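Notes from the shared workshop: the arm on the second table
by Otakar Říha
February 12, 2022

Several members asked me what is going on in the back part of the room, behind the partition, and why they hear a small motor there in the evenings. Ritva Oksanen, who puts this newsletter together, proposed that I write it down one time, so that I do not need to explain it at the coffee machine every day. I am not a fast writer in English, so please excuse when a sentence is a little stiff.

The project is called Muli. We are building a small working station where a robot arm does simple table tasks: pick up a thing, carry it, put it down, let go. It must run in a shared workshop, with parts that a normal member can repair. We are three people: Wim Martens does the mechanical side, Nathalie Vanhove writes most of the software, and I do the wiring and everything which is left over.

The arm came to us second-hand through Eltier, a small dealer who sells equipment from closed laboratories. We paid 549 for it from our own pockets, including transport, and for this price it had no gripper and no papers. The first weeks went only into learning which cable does what. I made a drawing of all the connectors, and it now hangs on the inside of the door of our cabinet. If you open the cabinet by mistake, please leave the drawing where it is. It is the only good copy, and my first version has two wires exchanged.

We began on the old wooden bench near the window. This was a mistake. The bench is strong enough for sawing, but when the arm stops quickly, the whole bench answers. Wim put a glass of water on it and we could see the rings in the water after every movement. For a person this is nothing. For an arm that must come back to the same place each time, it is a problem, and we lost many evenings with looking for a fault in the software that was not there.

So we moved to the white tables. The arm is clamped at the back corner of the larger one, and the other table stands directly beside it. I would like to ask everybody not to push these tables. They look like they can be moved in a second, and this is true, but afterwards we must measure again where the arm stands. This takes Nathalie most of an evening. If you need one of the tables, write to us first and we will find a solution.

The clamp deserves some words too. Wim wanted to drill through the table top and use bolts. The tables belong to the workshop, and Ritva did not allow it (she was right, I think now). With a clamp the difficulty is that it loosens itself a little bit with every hard stop. We now make the stops softer, and we check the clamp by hand before each start. It is written on the card, point one.

The gripper is the part we are most proud of, and also the part that made the most trouble. It has two fingers. The first pair Wim printed in a stiff plastic, and they were very exact and broke after a few days. The second pair was softer and did not break, but it bent so much that a heavier object turned itself in the grip and slid out. The pair we use now is a compromise between both. If somebody has experience with printing joints which stay tight after a long time, please talk to Wim. He will not ask by himself.

After the fingers, the next question was how hard they should close. A motor does not know by itself what is a block of wood and what is a paper cup. In the beginning we had one fixed value for everything, and it was fine for the block of wood. Nathalie then changed the program so that the fingers close in small steps and read the motor current after every step. When the current goes up, there is contact, and from there it closes only a little further. The idea is old and simple, but to find the good limits was long work. 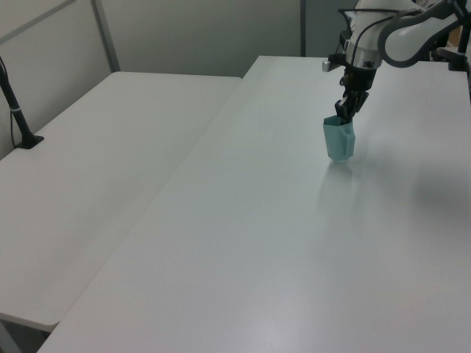
A soft object is difficult in a way I did not expect. With something hard, the current jumps at once and the program knows where it is. With something soft, the current rises slowly, and the program must decide in the middle of this rise. If it decides early, the object stays behind on the table. If it decides late, you have a crushed object, and it behaves differently at the next try. For this reason we now write down for each try if the object was new or used before. We did not do it in the first month, and I am sorry to say that those notes are almost without value.

Putting down is harder than picking up. This surprised all of us. When the arm goes down, it must stop at the right height above the table. A few millimeters too high and the object falls and tips over. Too low and the arm presses it into the table top, and then the clamp gets the force, and then we are back at point one of the card. Nathalie solved it in a similar way as with the fingers: the last part of the way is very slow, and the program listens for the first resistance. It looks boring if you stand beside it. Please believe me that boring is good.

Some visitors asked why we do not simply buy a finished system. Mamholm, the packaging shop two streets from us, has one, and they were so kind to let us look at it for an afternoon. It is quick and quiet and it does one thing the whole day. When they change the product, a technician must come. We want to have something that we can change ourselves on an evening, also if it is slower. And we enjoy the building, I should admit this. If the station were finished tomorrow, I think Wim would take it apart again.

About the software: the control program runs on an old desktop computer which Ridwan Mandagi gave to the workshop when he changed to a new one. We use Jistaren for the planning of the movements. It is a small library, written by one person, and the explanations are short, but it does what we need and it runs on the old computer without complaint. Ridwan also found the worst error until now. The arm sometimes made a very small jump at the start of a movement, and we blamed the motors, the cables and the power supply, in this order. I replaced one cable that was completely healthy. It was a rounding error in the starting position, in a line that I had written myself. Nathalie was polite about it.

Now to the safety rules, because the room is used by everybody. They are also on the card at the partition, but the card is small and my handwriting is not the best.

Before you go close to the tables, look if the lamp on the control box is on. Lamp on means the arm can move at any moment, also when it stands still.

Do not reach under the arm to take something. Ask the person who is operating it. If no one is there and the lamp is on, press the red button and send us a message. We will not be angry. The red button does not damage anything, it only makes that we must start again from the beginning.

Long hair and loose sleeves stay away from the fingers. The motor is small, but it does not feel the difference between a sleeve and a cup.

Children are welcome to watch together with an adult, from the door side of the partition. My nephew has tested this rule already – he found it unfair, and the rule stays.

The power supply under our shelf is reserved for the arm. Someone borrowed it in winter for a heating plate and brought it back in good condition, thank you for this, but the voltage was set to another value. I saw it by luck before I switched on. If you need a supply, there is a second one in the electronics corner, which has the better display anyway.

What comes next? We would like that the station can do a row of cups without help: take one, set it at its place, go back, take the next. The longest row until now was 22 without a person touching anything. Then the program stopped because a limit for the joint temperature was reached. The limit is maybe too careful. Wim wants to put it higher, I want to put a fan. We did not agree yet, and Nathalie says she will write the code for both if we stop discussing it in front of her.

In March we will show the station at the members' evening. It will be a short demonstration, and after it everybody who wants can try the manual mode with the small joystick. It needs some patience, as left and right are exchanged when you stand on the other side of the table. We could correct it in the program. Wim likes it how it is.

For the demonstration we still look for the following: a transparent plate or screen that can stand in front of the table, tall enough that nobody leans over it; some soft rubber sheet, thin, for the inner side of the fingers; and paper cups in different sizes and thickness. Used cups are fine if they are washed and not bent. There is a box for them on our shelf. Please no glass, also not if it is very thick.

We would be happy about a fourth person too. You do not need to know robots. It would help us much if somebody can write a clear manual, so that the station does not depend on three heads and one drawing in a cabinet. Leave a note in our box or speak to Ritva, she knows which evenings we are there.

One last thing for those who close the room at night: the control box makes a low sound also when the arm is off. It is only the ventilation. Please do not pull the plug, the computer is on the same strip and it needs a long time to start.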